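Home | Syllabus | Notes | Problem Sets | Readings | Contact

Unit 5: Can Machines Do Chores Yet?
Course notes, Ákos Hajdu

Read these before the lab. The reading by Krishnan covers the same ground with more math and can be left until after.

1. What we mean by a chore

For this unit a chore is a short job with a clear end state, done on ordinary objects in a place that was not built for a machine. Loading a dishwasher is a chore. So is sorting returns at a packing bench. Welding the same seam on a car door all day is not, even though it is harder in some ways, because the door always arrives in the same position and the fixture holds it there.

Keep two questions apart when you read claims about home and shop robots:

- Can the machine do the job once, with a person setting up the table?
- Can it do the job again and again, with no one setting up the table?

Most of the clips you find online answer the first question. Employers and households care about the second.

2. Where things stand

Floor cleaning works. Lawn mowing works on simple lawns. Moving sealed boxes of known size works. Folding towels works slowly. Past that point the results depend a great deal on which object you pick.

In the Stalluvside exercise last term we wrote down every hand task at one packing bench over a single shift. The list came to 222 tasks. The class then marked the ones a two-arm setup could do without a change to the bench. Only 14 were marked by everyone. Most of the arguments were over lids, flaps, bags, and anything see-through.

3. Why small hinged things are hard

Take a case with a snap lid. A person opens one without looking. For a machine the job splits into steps:

a) Find the case and work out which way it is turned.
b) Hold the base so it does not slide.
c) Push or lift the lid at a point far enough from the hinge.
d) Stop pushing once the lid is open.
e) Put something in, or take it out, without hitting the lid.

Step b is the one students forget. With one arm, the case moves when you push it. A second arm fixes that but brings its own trouble, as two arms in a small space can block each other and block the camera. Step d needs some sense of force. A hinge that springs open feels very different from one that stays where you leave it.

Clear plastic adds to the problem in step e. Depth cameras often see straight through it or return nothing. What the camera mostly gets is the edges and whatever light bounces off them, and the color of the table comes through the middle.

4. Terms for the quiz

Bimanual: using two arms on one job.
End state: how things must be when the job is done.
Occlusion: one thing hiding another from the camera.
Reset: putting the objects back so the job can be tried again. Ask who does the resets. If a person does, the time belongs in your total.

5. Assignment

Pick one chore from your own home or workplace. Kenex and Jivona are both fine as workplaces if you did the site visit, but do not use the example we did in class. Write out the steps as in section 3. Mark the three steps you think are hardest for a machine and say what would have to change in the object, the table, or the gripper. Two pages at most. A sketch of the table from above is required.

Look at the pictures before you start and work out where you would place each finger.
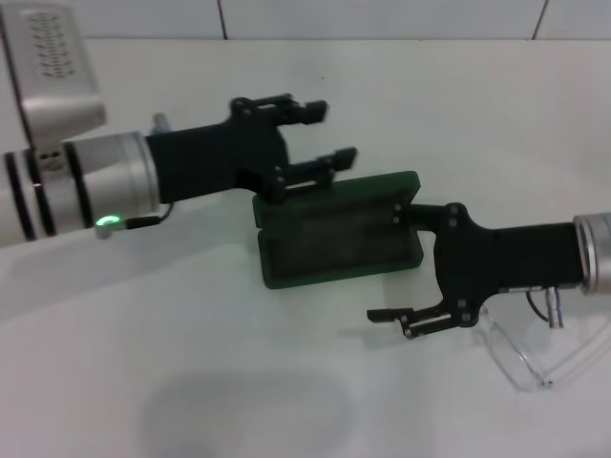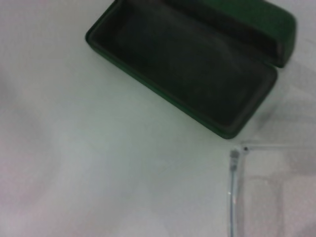
Fig. 5. The green case with its lid open, and clear plastic on the white surface near it.

For the lab, bring your step list on paper. Groups of 3, same as last time. Late work goes in the box outside the office by noon.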